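Cell rules after the March rewrite

We cut the Uvden bench rules from two pages to a short list. The old Bondov version mixed safety limits with housekeeping, and people skipped both.

Two arms on one table share a keep-out zone at the midline. Minimum gap between tools is 65 mm in teach mode, 90 mm in auto. Log any override. Sharp tools get their own entry on the task sheet. Cables are checked every 3 hours.

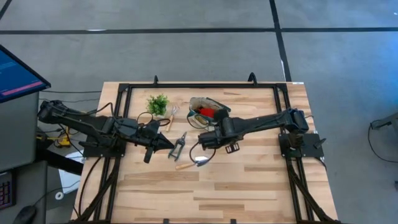 Who can change the gap setting? The cell lead, with a second person signing the sheet before restart.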